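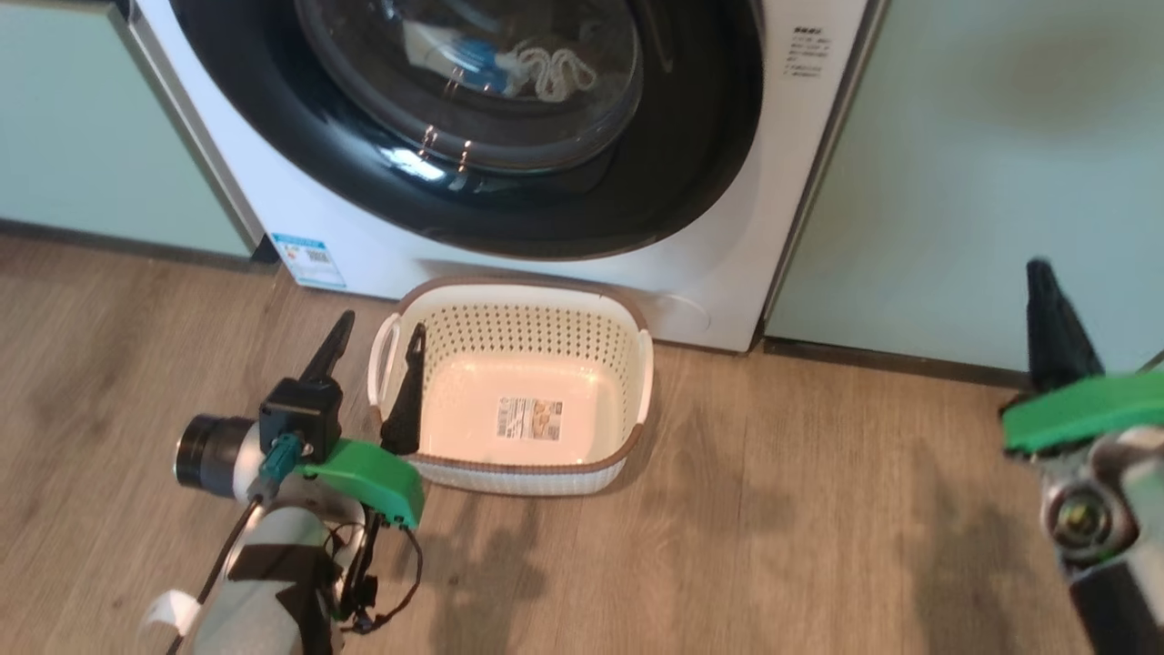 The washing machine in its place between the green cabinet panels, with the basket at its foot.

Posted in August by Nesma Lahlou
Print this page | E-mail this page

Readers of this blog will recall that the laundry corner at the Primham house was left unresolved at the close of the last entry. I am pleased to report that the arrangement has now been settled, and I set down the particulars for those considering similar work.

The front-loading machine stands between two cabinet panels in pale green. The color was the subject of some correspondence between myself and Fedir Yurchenko, who fitted the cabinets and who favored a plain white throughout. I preferred the green, and it was adopted. A narrow gap was left on each side of the machine, and the kickboards were finished in a dark tone so that scuffs from the mop would be less apparent.

The question of the basket took longer. For several years it was kept upstairs, and every load was carried down in it and the basket carried back. Under the present arrangement it remains on the floor directly against the machine. Items are sorted in the bedroom and brought down in a cloth bag; the basket is reserved for clean laundry on its way to the line.

Two rules have been adopted by the household:

Cords and straps are to be tied or placed in a mesh bag before washing. A bathrobe belt was lost to a knot in the spring and could not be recovered.

Bright blues are to be washed with whites only after they have been through 5 washes of their own. My mother held to a higher number – she was never persuaded otherwise.

The cost of the cabinet work, including the panels and the kickboards, came to 2,000, against an original allowance of 3,000. The balance has been set aside for a shelf, which Mr. Yurchenko proposes to make 32 inches wide. I have asked him to measure again before any material is ordered from Dultberg.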